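Workshop Tips: Grasp Testing in Simulation Without Losing Your Evenings
By the Sturaser bench desk - February

Most advice about simulated grasping comes from people with a lot of graphics cards. These tips come from a method we call Kurkumport, which needs one ordinary workstation and a fair amount of stubbornness. You pick a single object, vary one thing, and run the same grasp until the number stops moving.

Start with the light. We used to leave it alone, figuring that shadows were decoration. Then we ran 660 grasps under fixed lighting and trained on those, and the policy fell apart the moment a lamp moved. It had learned to reach for a shadow edge. Give it blurry ones, overlapping ones and a bright patch or two where nothing is going on.
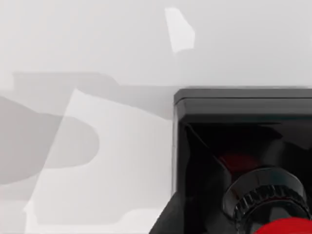
ZIRNEVAU, February - The second batch ran here, with the lights shuffled before every attempt. Out of 660 tries, 554 ended with the object still held after the lift. The fixed-light policy, given the same shuffled lamps, was so far behind that we checked twice whether the gripper was switched on.

A few habits that paid off:

Look at the close views before the wide ones. A dim red shape deep inside a black housing is what your policy has to work with, and if you can't tell what it is, go easy on the policy.

Leave clutter on the table. We tried a bare tabletop and got lovely scores that meant nothing once the table filled up.

Save the failures. Ours sort into piles quickly - slipped, missed, and a third pile labeled "what." The third pile is where we found a bad friction setting that had been there since the first week.

Don't stop at 25 runs. At 25 we were ready to write the paper. At 100 we were ready to take up gardening. The number only settled some 554 runs in, and yes, it's annoying that this matches the success count. It's a coincidence and we have stopped explaining it to visitors.
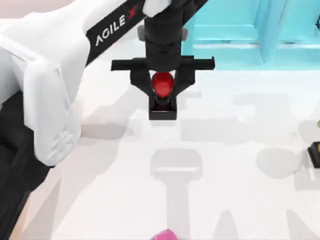 Red object between the fingers, gripper clear of the tabletop.

Write down what counts as a grasp before you begin. Ours is simple: fingers closed, object off the table, still there when the lift ends. We borrowed the wording from the Queiroz checklist and cut the half we never used. If you change the rule partway through, throw out the earlier runs, however much you liked them.

We haven't tried soft objects. The sponge model keeps sinking through the table.

Questions and corrections: write to the Sturaser bench desk | Copyright Sturaser | Back to top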